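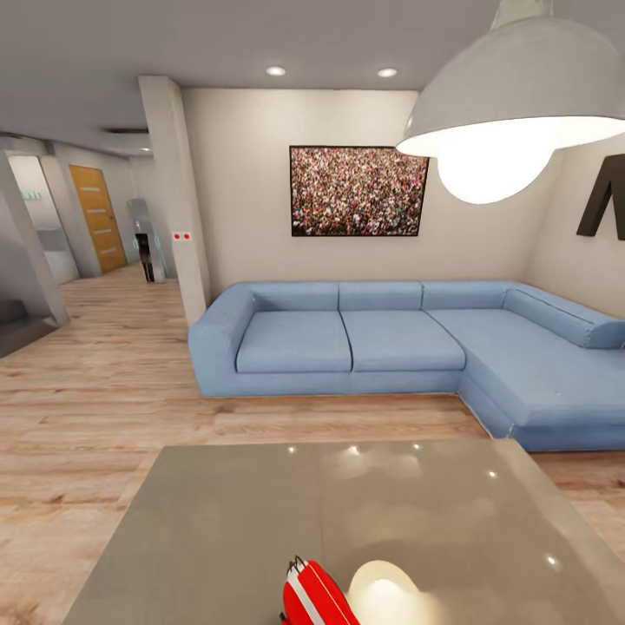 Simulated living room, table in the foreground. The pendant bulb is reflected in the tabletop just to the right of the red object.

Glossy tables and household arms: tracing a missed grip

Applies to the Inga arm and to other small tabletop arms with a camera at the wrist. Notes by Siiri Grigaitė, checked by Suleiman Ugwu.

The fault is easy to recognise. The arm moves over the table, comes down beside the item, closes its fingers on nothing and then carries on with the lift. No error is shown. If the item has been touched on the way down it may have been pushed or rolled, and the second attempt starts from the wrong place.

We had this in 43 runs of a tidying job set up in the Plamatar simulator before anyone let the arm try it at home in Bonomdale. The room was built with a grey gloss table, a light blue corner sofa and a pendant lamp. All the failed runs had the lamp on. With the lamp switched off in the model and the rest left alone, the fault did not come back.

What goes wrong

A gloss surface returns a bright spot wherever the lamp, the tabletop and the camera line up. The spot moves as the arm moves. The software looks for the edges of the item, and an item with white markings gives it strong edges to work with. A white glare patch close by gives it another one. The two are sometimes joined, and the centre of the grip is then set somewhere between the item and the reflection.

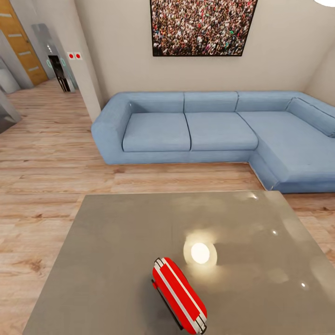 Red item with white stripes on the gloss surface, with the lamp reflection above and to the right of it. Two smaller highlights lie further right.

The smaller highlights matter less. They are too small to be joined to anything at the default setting, but will be picked up if the detection threshold has been turned right down. Put it back to 80 per cent before trying anything else.

Checks, in order

1. Stop the arm with the stop button and let it come to rest. Do not reach in while it is paused by software only. A paused arm can start again when the app reconnects.

2. Open the camera page and look at the table from the arm's waiting position. Note where the bright patch falls. Move the arm by hand control to the pick-up height and look again.

3. Switch off the pendant lamp and repeat the job at the slowest speed. If the grip is good, the lamp is the cause and the fingers and motors can be left alone.

4. If the grip is still off, clean the lens with a dry cloth and run the calibration card. An offset that stays the same in every position is a calibration fault and has nothing to do with glare.

5. Read the finger gap after closing. On our gripper the full opening is 85 mm. A gap of nought after a pick-up means that nothing is held, and the job should stop there.

Check 5 should be automatic. On the version we had, it was switched off in the job file, and Rigoberto Villanueva found it only after reading the log line by line. Look under Grip, then Confirm Hold. The box must be ticked for each job separately — ticking it on the main page does not alter jobs already saved.

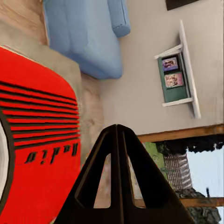 Close view from the same simulated room: closed black fingers beside the red radio, with the wall shelf and a blue cushion behind.

A view like this one is worth saving when you report a fault. It has the fingertips, the casing and some fixed parts of the room in it, so the tilt of the camera can be worked out afterwards. Save the finger gap and the arm position with it. Without those two values the support desk at Zambridge will send the report back.

Curing the glare

A matt cloth or a cork mat under the pick-up area is the cheapest cure. Tape the corners down. A loose mat can be dragged by the fingers and takes everything on it along.

Moving the lamp also works. In the model, a sideways shift of 400 mm put the reflection clear of the pick-up area. Check it from every position the arm uses.

Do not spray matting products on the table. They leave a film, and the film gets on the finger pads.

Safety

Keep hands, cups and glasses out of reach of the arm during test runs. Unplug mains items before the arm is allowed to handle them, and take the batteries out of a portable radio if it is likely to be dropped. Clear the floor below the table edge as well.

After any missed grip, send the arm to its waiting position and start the job from the beginning. The Retry button uses the old position of the item.

Nayeli Castaño is collecting logs from arms with soft finger pads, where the gap reading may not reach nought. Pad type and job file are both needed.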